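March, bench notes, patch cable clear-out

Started a little after lunch and thought I'd be done by coffee. I wasn't! The box under the Kirnstead rack has been the place where every patch cable goes to retire, and when I tipped it out on the bench it came out as one solid lump, like spaghetti left in the colander. It took me most of an hour just to get the lump into separate cables (and two fingernails).

Sorting rule I settled on, so the rest of you can follow it: color first, length second, age never. I know Emil likes to keep the old ones apart, but you can't tell old from new once they've been in that box, and half the printing on the jackets has rubbed away anyway. Yellow goes to the Sutter side, gray and blue go back to the general drawer, anything without a boot goes in the tray by the tester and gets looked at again when we have new plugs in.

Final count is 71 usable, all colors together. Six failed on the tester and I cut the ends off right away so they can't sneak back in. I've done the "put it aside, deal with it later" thing before and that's how we ended up chasing a dead link at Jornonwood for a whole afternoon, so no more of that.

About the boots, which I have opinions on now. We've got three kinds in the pile. The slip-on ones slide down the jacket and never come back up, I'd happily throw them all out. The thin snagless ones go stiff, and then you need a screwdriver to press the latch, which is miserable when the port is in the bottom row. The molded yellow ones are the keepers. They're chunky, yes, and in a fully loaded panel they do crowd each other a bit, but the cover over the latch means you can drag one backward through a bundle and it doesn't hook on anything. I pulled a good dozen of them out of the lump and every latch was still on. Can't say that for the bare ones, where I must have swept up a little heap of broken tabs.

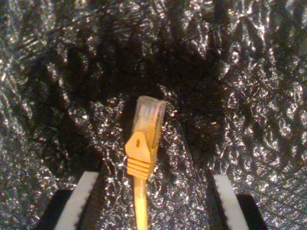 Yellow patch cable, plug end up. Clear housing, molded boot with the ribbed lower part and the pointed cover for the latch.

Labels: I ran cable 461 through to the end of the yellow batch on the small label printer and wrapped each one a hand's width back from the boot. Don't put them any closer, they get in the way of your thumb. If you find a yellow one with a label right up against the ridges it's from the first batch I did, before I worked this out, and you're welcome to redo it.

The coils are held with hook-and-loop now, no zip ties please. The Varar roll is in the left drawer with the scissors, and there's plenty on it. Loop it loosely, you should be able to slide a finger under.

Still to do: wipe down the tester, order plugs (Emil, do we still get the pass-through kind or the regular ones? I've written both on the list with a question mark), and find a proper bin for the long ones, because they don't fit on the hooks and I've just hung them over the back of the chair for now. Please don't sit on them.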